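Laaksonen Memorial Plaque Kit, cast bronze

For the grave, the school wall, the village hall. Names of the fallen, regimental badge if you have the rights to it, dates, place of burial or memorial. Made to order at our Codley shop.

We get a lot of orders for men with no known grave. Family wants something at home, next to the parents' stone usually. This is the plate for that. Takes up to 6 lines of text, 20 letters a line. Longer ranks we abbreviate, tell us if you dont want that.
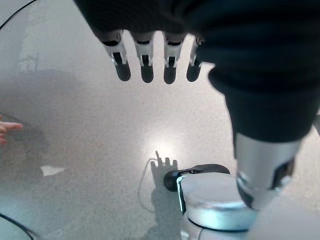 Send the wording exactly as it should read. We don't check service numbers or dates of death against the rolls, so look them over before you sign the proof. Once it's cast it's cast. Battalion goes after the rank unless you ask otherwise.

What's in the box
Plate, bronze, brown or black background
2 threaded studs, fitted to the back
Paper drilling template
Small tin of wax
Fixing sheet (revised, the old one had the stud depth wrong)

Resin not included. Get it locally, hardware store stuff is fine for brick and most stone. Soft sandstone, call first.

Finishes
Brown is the standard. Black reads better in shade, costs the same. Raised letters polished by hand and sealed. They will dull outdoors. Wax twice a year and leave the green alone unless the family hates it.

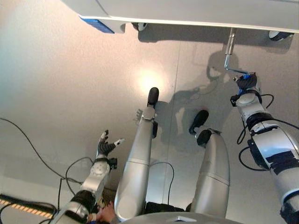
Fonts are plain roman or the narrow block used on the Dradby plates. No script, it fills in at this size. Badges are cut from your artwork, clean black and white, please, no phone photos of cap badges. Ask for Timo Buschmann and he'll bring the proof out. Bring the spelling of every name in writing, even the easy ones.
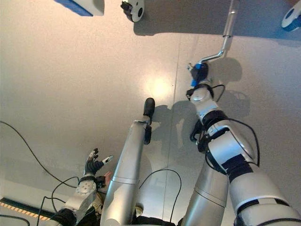 Pale panel with center seam, silver and white arms.

Price and ordering
Single plate $163, studs fitted. Badge extra, quoted from artwork. Matching plates for brothers or a whole roll, ask Impi Turunen for a qoute, she does the Zonudwood memorial orders too. Next open casting slot is July.

Prices checked 12 January 2022. Proof by email, reply in writing to approve. No returns on lettered plates.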